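Soft tissue packs: how do you stop the whole wad coming out at once?

Asked in Household & Cleaning, 409 views

I've gone over to the soft plastic packs of tissues and I love how little room they take up, but every time I pull one, three come with it! Is there a trick to opening them? Mine live on a marble-look board beside the kettle, if that matters.

Answer 1 (marked helpful)

Yes, and you'll be so pleased once you've got it! Give the pack a gentle squish before you open it so the sheets loosen up. Peel the flap back slowly, pinch only the top sheet close to its edge and draw it up at a bit of an angle. Don't yank. My favourite spot for a pack is flat on a smooth slab, and I've been through almost 100 of them this way.
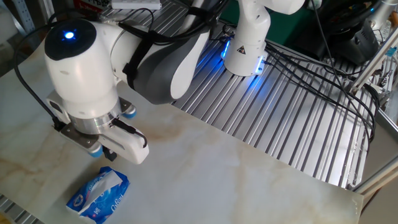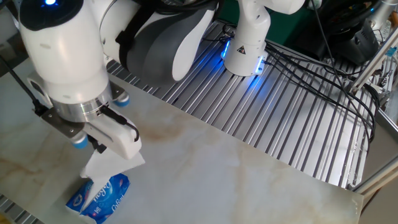
Veined slab in both, blue pack and tissue in the second

If the slot has torn too wide, a bit of tape across one end brings it back beautifully.

Answer 2

just buy a box

Answer 3

Love the squish tip! I'd add that a nearly finished pack slides about like mad, so I pop mine in a little Fotalen tray (any shallow dish would do). The colour even matches my tea towels. Haven't tried the tape yet but I'm going to tonight.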